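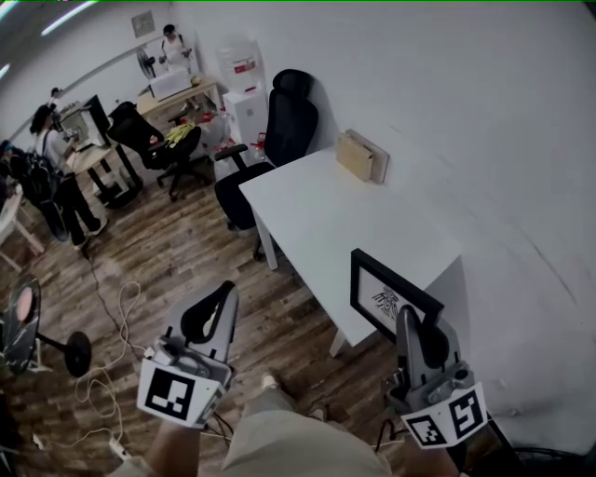 How to Check a Celebrity Accident Story Before You Share It

Posted 02/11/2025 by Xinyi Mao

I read a lot of celebrity crash stories for this site, and I trust very few of them on the first day. The actor is "rushed to the hospital," then he's "fighting for his life," then he's at lunch. These are the steps I use.

Step 1. Find the first report
Most stories are rewrites. Look for the line that says "according to" and go read that page. In October I traced a story about the singer Carrasco through 19 sites, and every one of them led back to a single fan post. If "according to" points to "sources," stop there.

Step 2. Look for a name and an agency
A real accident usually leaves a trail: a police department, a fire department, a hospital spokesperson. Call or check their public page. A story that can't say which county it happened in hasn't earned your click.

Step 3. Read for odd wording
Copied stories often get run through a word swapper. "Wife" turns into "better half" and "minor injuries" into "little wounds." My colleague Chenxi Xu keeps a list of these, now up to 80.

Step 4. Check the photo
Run a reverse image search. The wrecked car may be from another year or another country.

Step 5. Wait
I give it a night. The gossip site Skullell once put up a crash story of 300 words and took it down before breakfast, with no correction. By then it had 200 comments, most of them prayers.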